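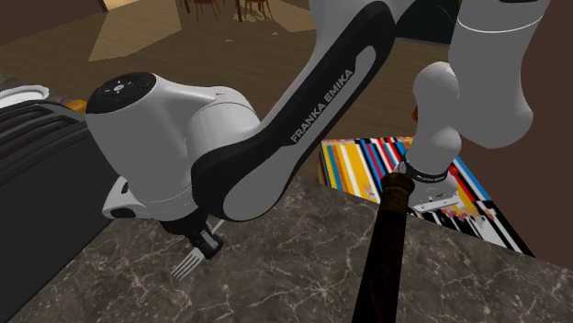

Comparing two controllers for a simulated kitchen arm
Final report, group project
Halima Chukwu and Bogdan Rusu

1. What we set out to do

The original proposal promised a comparison of three grippers, two arms and four camera positions. Our supervisor read it, asked how many weeks we thought there were in a term, and handed it back. What follows is the version that survived: one arm, one gripper, one simulated kitchen and two ways of telling the arm where to go.

The arm is a Franka Emika with a small parallel gripper. Everything was done in simulation, which saved us from booking the lab and saved the lab from us. The task was to pick up a fork from a marble worktop and put it down again at a marked spot, without touching the dark bottle that stands on the same worktop.

2. The controllers

The first controller, which we named Tapley, works in joint space. It is given a start pose and an end pose and moves all the joints smoothly from one to the other. It is quick and easy to write. It also has no opinion about what the elbow is doing in the meantime.

The second, Urnia, steers the gripper along a straight line in space and works out the joint angles as it goes. Bogdan wrote most of it. It needs more tuning, and near the limits of the arm's reach it begins to shake in a way we could not entirely cure.

Both got the same grasp routine: open, come down vertically, close, wait, lift. The wait was added after the first week, when the arm kept lifting before the fingers had finished closing and carried a handful of air across the kitchen with great confidence.

3. Method

We ran 100 trials per controller. The fork's starting position and angle changed every time, using the same list of random positions for both, so neither could complain. A trial counted as a success if the fork ended up within 4 centimetres of the target and the bottle was untouched. Brushing the bottle was a fail even if it stayed standing. We argued over this one for most of a Thursday and Halima won.

The viewing camera was fixed close to the arm, looking down over the worktop. It played no part in control, as both controllers were given the fork's true position by the simulator. It was only there for us to see what went wrong, and for that it was less useful than we had hoped. A Franka is a large object, and from close up you mostly get a good view of the maker's name. We should have put a second one on the far side.

4. Results

Tapley failed 37 times. Most of those were bottle contacts, and nearly all of the bottle contacts came from the arm's links and not from the gripper or the fork. Going through the replays, we found the same pattern again and again: a tidy grasp, a tidy lift, then a forearm swinging through the space where the bottle was.

Urnia failed less than half as often. It hardly ever touched the bottle. When it did fail it was at the grasp, usually with the fork lying near the back of the worktop, where the shaking set in and the fingers closed to one side of the handle.

Urnia was also slower, in every single trial. If you had a hundred forks to move and no bottle you would want Tapley.

5. Problems with the fork

A fork is a poor choice of first object. It is thin, it lies nearly flat, and the gripper has to get its fingertips almost to the marble before there is anything to hold. Set the height too low and the fingers press into the worktop, at which point the physics engine throws the fork somewhere creative. Set it too high and nothing happens at all. The usable range was a few millimetres and finding it took us until December.

Once gripped, the fork tends to tip so that the tines point down. Neither controller knows this. Both think they are carrying a point. We added some extra clearance over the worktop to stop the tines catching, but a proper fix would treat the fork as part of the arm.

6. What we would do next

Use Tapley for the long moves and Urnia for the last stretch down to the fork. We had this half working at the deadline and have left it out of the results, as half working is a generous description. Add link collision checking to Tapley. Start with a mug.

The code and both trial logs are in the shared project folder, under "final", not "final2".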